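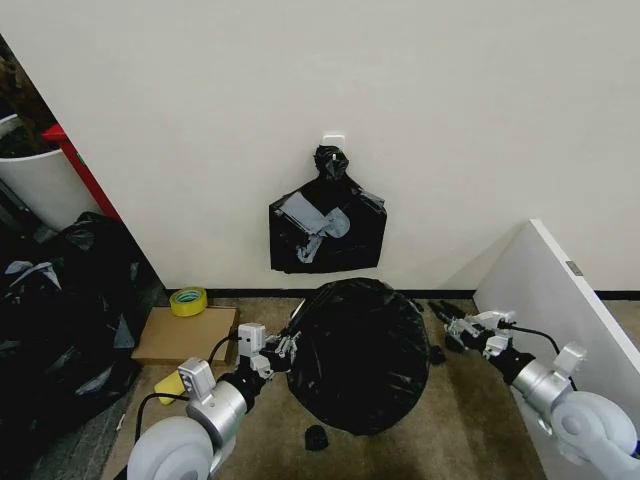
How to Prepare Your Household for a Bulky Waste Collection

Drundura District Services
Last reviewed: June 23, 2018

This page explains how residents of Drundura and Leltach can book a bulky waste collection and how items should be prepared. It applies to houses and to flats with their own street entrance. Residents of managed blocks should speak to their building manager first, as many blocks have a separate agreement with Caltelen.

Before you book

Make a list of everything you wish to have removed. Each booking covers up to 10 items. A table with four matching chairs counts as five items. A bed base and its mattress count as two. Items left out that are not on the booking will not be taken.

The following cannot be accepted:

Paint, oil and garden chemicals
Gas bottles
Car tyres and batteries
Soil, rubble and bathroom tiles
Anything containing asbestos

These should be taken to the Sivakumar Road recycling site, where staff will direct you to the correct bay. A permit is needed for vans and trailers.

Making a booking

Step 1. Complete the bulky waste form, available online or from the front desk at the Leltach office. Have your household reference number ready. It is printed at the top of your yearly waste calendar.

Step 2. Choose a collection date. Bookings close at noon two working days before each round. Demand is high in July and the first date offered may be later than usual.

Step 3. Pay the charge. Households receiving a reduced rate should enter their reduction code before payment. It cannot be applied afterwards.

Step 4. Keep your booking number. You will need it if you have to change the date.

Preparing your items

Empty all drawers and cupboards. Remove doors from fridges and freezers, or tape them firmly shut. Loose shelves should be taken out and tied together.

Cushions, bedding and curtains must be bagged. Use strong sacks, fill them no more than two thirds full and tie the necks. A bag that has split should be put inside a second one.

Mirrors and glass table tops should be wrapped in an old blanket or thick card and marked GLASS in large letters on both sides.

Carpet should be cut into strips, rolled and tied with string at each end. One roll counts as one item.

On the day

Place items at the edge of your property by 7 am, leaving the pavement clear for wheelchairs and pushchairs. Crews are not permitted to enter homes, sheds or back gardens.

If your items have not been collected by 6 pm, please report this the next working day, quoting your booking number. Changes made after bookings have closed are treated as a new booking and the full charge applies.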